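# Setting up the Lill finger kit for closing carton flaps

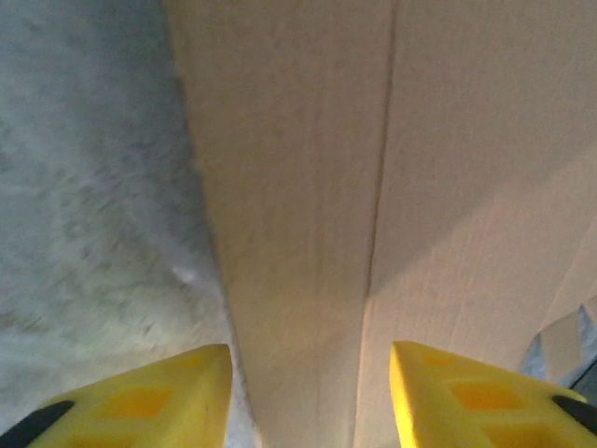 **Do I need to recalibrate the gripper after fitting the fingers?**

Run the zero routine once after the fingers go on, and again any time you change the pads. It takes 30 seconds.

## Before you start

The kit is sold by Hevgate as part 538. You get two yellow fingers with black pads, screws and a hex key. The wrist camera is a separate purchase. These steps assume it is already mounted and talking to the controller.

## Fit the fingers

1. Open the gripper all the way and cut power to the arm.
2. Slide each finger onto its carriage with the squared tip pointing in.
3. Put in the screws by hand, then tighten them with the hex key.
4. Restore power and run the zero routine from the Tools menu.

## Teach the seam

Set a carton under the arm with both flaps down. Move the wrist until the line where the flaps meet runs between the two fingertips in the camera view. A slight slant is fine. Save the pose as `seam_start`.

Lower the arm slowly until the tips touch the cardboard, then set the force limit to 19. Higher settings dented our thinner boxes. Save this pose as `seam_press`.

Run the cycle at low speed on a spare carton before you load a full one.

## Pads

Our first pair lasted 1,390 cartons. Replacements come from Hevgate in pairs, so swap both at the same time.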